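Search the encyclopedia
Go

Demonstration gathering (robot learning)

Demonstration gathering is the job of collecting examples for a robot to learn from. A person moves the robot through a task, everything gets recorded, and later a learning program tries to work out what the person was doing. I've been at it for a while now, so I'm writing this entry the way I'd tell it to a new person at the next desk, and the editors here at Gandov have kindly let me!

How an example is made

One example is usually called an episode. It starts with the arm parked and ends when the operator presses stop. In between you get the joint positions, the state of the fingers (open, closed, or somewhere on the way) and the video, all stamped with the time so they can be lined up afterward. Our episodes at Karolska are capped at 187 seconds, an odd number that Ognjen Ionescu picked long before I came and that we've all grown too fond of to change.

Most people steer with a second, smaller arm held in the hands. Others use a game controller or push the real arm along by its wrist. I like the small arm best — you feel silly for a morning and then your hands just know.

The wrist view

A camera on the wrist sees what the fingers are getting close to, and it goes wherever they go. The picture can be soft and blocky, and big parts of it may be taken up by the gripper itself, but it holds the stretch that matters most, the last bit before contact. A fixed camera on a stand is often blocked by the arm at just that point. 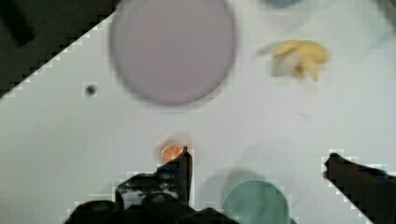

Wrist view of a tabletop task, with the gripper open near a small round orange object.

Setting the table

Plates and play food are popular because they're cheap, light and come in loud colors. Before each episode somebody moves things around, and this matters more than beginners expect. If the plate always sits in one place, the robot may learn the place and ignore the plate. Kolbrún Kragh keeps a stack of cards with rough layouts on them and deals one before every run, which I stole from her at once. We swap layouts every 10 episodes at the very least.

Good examples and bad ones

Opinions differ here! Afia Addo throws out any episode with a fumble in it. I keep fumbles that end in a clean recovery, so the robot gets to see how to come back from a miss. What we both toss are episodes with dropped video or a long pause while the operator thinks.

How many are needed

It depends on the task. Our first plate set had 700 episodes and the one after it had 3855, and the second took us from April well into the fall (with a lot of coffee). Several operators are better than one, as everybody has their own way of reaching.

Related articles
Episode (robot learning)
Gripper
Hand-guided teaching
Leader arm
Wrist camera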